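Routing the Wrist Camera Cable on a Two-Arm Bedroom Cell

If you run a two-arm setup in a furnished room, cable routing is the best hour you'll spend on it! I learned this on our Zoltia arms, which tidy cushions and bedding in a small test bedroom, and I still get a kick out of how much smoother they move afterward.

What you need: a roll of blue tape, a soft cloth, a flashlight, and a set of hex keys. Power the arms down first and let them rest on their parking stands.

Start with the wrist camera, before you touch any cable. Wipe the lens with the dry cloth, check that the mount screws are snug, then power up and bring the gripper in close to something soft. Close-up views get dark and smeary very fast, so save a few stills while the arm is moving and a few while it's holding still.
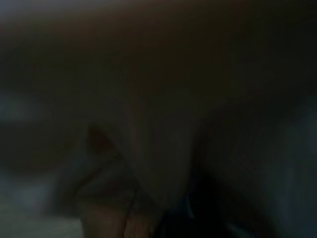
Compare the two sets. If the still ones are also soft, the lens needs another wipe or the focus ring has crept. On our Bivimmont cameras the ring creeps a little every couple of months, and a tiny turn brings it right back. If everything is just dim, raise the exposure one step and try again before you change anything else.

Now the fun part – the cable. Plug it in at the gripper and leave a generous loop, big enough that the wrist can turn fully both ways without pulling the plug. Wrap a small piece of tape on the housing as a marker, so you can tell your grippers apart at a glance. Then roll the wrist by hand (power off again!) through its whole range and watch the loop. It should swing freely and never cross the fingers.

Last, run a slow reach over the furniture at low speed. I do 5 passes per arm, with one hand on the stop button. Pay attention to the lowest point of each loop, where it's most likely to drag on a pillow or catch a chair.

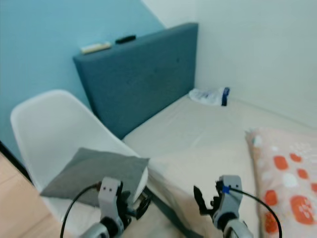 Bastos wrote in to say that a shorter loop worked better over a bed, and that the plug stayed put through 527 cycles once the cable was clipped at the forearm. I love that idea, and I've since added a clip at the same spot – just leave it loose enough for the cable to slide.

Write the cycle count in your log when you finish. Ours stood at 3476 the last time I did this, in June, and I check the plugs again whenever a cable has been moved.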